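The Minutes of Galthorpe Court

The dispute over the parking space entered its tenth month in October. Oğuzhan Duman had the deed. Eylül Kurtuluş had the car, parked there, under a cover she had sewn herself.

Both had been invited to settle it in the kitchen at number 30, over the gray marble, like adults.

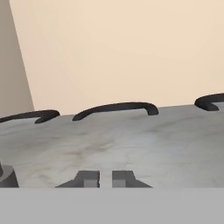
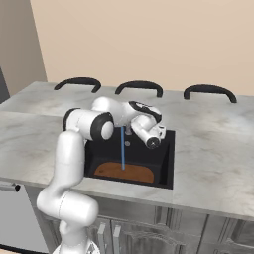 Bushra Cheema thought they should share it, mornings and evenings, and was told by both sides at once that she didn't understand parking.

It was the first thing they had agreed on all year. Oğuzhan noticed this and scowled. Eylül asked whether he wanted more tea — he did — and they spent a pleasant hour on what else Bushra didn't understand.

The car stayed where it was. In the spring he bought it from her for 300, cover included, and she began complaining about where he parked.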